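Intro to Company Accounts, Handout 4: Reading a Quarterly Report

OK, so last time we did the balance sheet, and I promised you something with a bit more movement in it. We're using Corrigan, our made-for-class hardware maker, and its second quarter.

Start with revenue. Corrigan booked $398 million, and I know everybody wants to run straight to profit, but stay on this line for a minute! Most of it comes from two product lines, Melus (desktops) and Vuvis (servers). Melus is flat. Vuvis grew, and that's where I'd start asking questions. 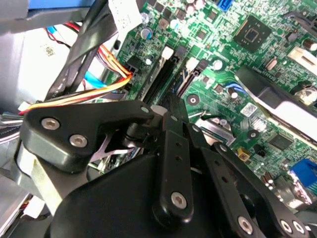 Green motherboard in an open desktop case, with a black gripper in front.

Now costs. Parts and assembly go under cost of sales, and when you take that off you get gross profit, $112 million. Divide one by the other (please do this by hand once, it sticks better) and you get a gross margin of a little over 28 percent. Operating expenses come off after that, then interest, then tax.

Watch the one-off items. Corrigan sold its Plulon unit in September and the gain, $50 million, sits in "other income." I take it out before comparing with last year, and I'd like you to do the same in the homework.

For next class: redo the margin for both product lines using the segment note, and write me a paragraph on which one you'd worry about. Bring a calculator, my spare one is dead.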